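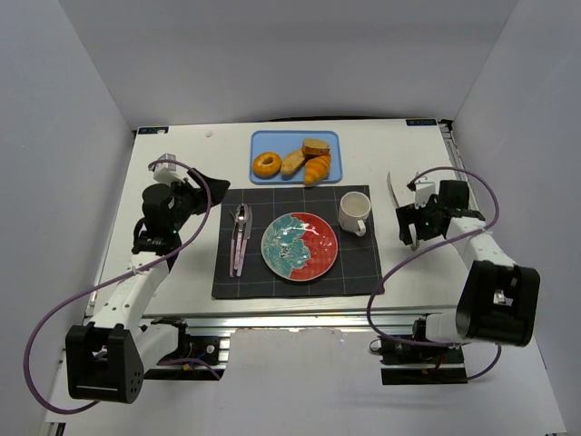
Trakholm Breakfast: a data card

Trakholm Breakfast is a collection of laid tables. Each entry is one place setting for one person, with something to eat within reach, photographed and labeled by people who have opinions on where a fork goes. It holds 2,291 entries in version 3. It is called Breakfast because Munro, the folder it grew out of, had that label on it. A fair number of the settings would pass for a light lunch, and we have stopped arguing.

What's in it

Every entry has a placemat, a plate, a set of cutlery, something to drink from and a tray of baked goods. The pieces come from 49 household items that Xiuying Hou bought over one winter, mostly from thrift stores, with the stated aim of getting nothing that matched. She did well. The opening entry has the teal and red-orange plate, which has a floral pattern on the teal half and looks like the result of two plates failing to agree. It is the most requested item in the collection. The cutlery next to it is the pink-handled set, and the mug is the plain white one, included so the eye has somewhere to rest.

The charcoal placemat with the grid of thin lines is the default. People assume the grid is there for measuring. It came that way from the store, and the squares have no relation to any unit we know of.

The baked goods

Doughnut, roll, sliced bread, croissant. Four labels: ring_doughnut, long_roll, bread_slice, croissant. They are served on the light blue tray unless the entry notes say otherwise.

"Sliced bread" covers any slice from any loaf, thick or thin. Version 1 had separate labels for "slice" and "toast," and then three annotators were shown the same piece of brown bread and gave us three answers, one of which was "cake." Toast was retired.

The croissant is labeled as a whole object even when it hangs over the tray. In the opening entry it sticks out a little past the front. Please don't report this as an error. We've had the email.

How a setting is laid

The house rules were written by Sheena Chisholm and run to 2 pages. The short version:

Plate in the middle of the mat.

Cutlery goes on the left, all of it, in the order fork, spoon, knife, heads pointing away from the diner. Yes, the knife too. Sheena grew up in a house where everything went on the left, she wrote the rules, and here we are. Pieces may overlap a little at the heads.

Mug at the upper right of the mat. Its handle may point any way, including toward the diner, and the label file records which.

Tray behind the mat, centered if you can manage it.

Anyone who wants the knife on the right should use Garnen, the sister collection, which follows the etiquette books and has a great deal less fun doing it.

Labels

Each entry has one line per object, with its name, its color as judged by a human, and its place in relation to the plate. Colors are in ordinary words. "Light blue" and "pale blue" were merged in version 2 following a long afternoon. Two-tone items get both colors, left one first, so the plate in the opening entry is "teal, red-orange." The white band on its rim is not recorded, a decision we'd make differently now.

Cups and mugs carry an extra field, "contents," with the values empty, part and full. White mugs with milk in them gave everyone trouble, and there are still a few wrong ones in the Cadent subset.

Known problems

Crumbs are not labeled. Neither are specks, flecks or anything else too small to put butter on.

There are too many croissants. The person doing the bakery run in November liked croissants.

The settings are all for one. We tried laying for two in an early round and found that nobody on the team could agree on who got the good plate.

Napkins are missing altogether. Xiuying bought some, and they are in a drawer.

Use

Good for: sorting tableware from food, learning left from right in the company of cutlery, checking whether a table has been laid to a written rule.

Less good for: nutrition, manners, or settling anything at a family dinner.

Changes in version 3

Merged the two roll labels. Fixed mug handle directions that had been entered from the wrong side of the table. Removed the entries with the cracked saucer – it finally went, and Sheena didn't want to be reminded.

Corrections are welcome by email. Put the entry number in the subject line, and leave the knife out of it.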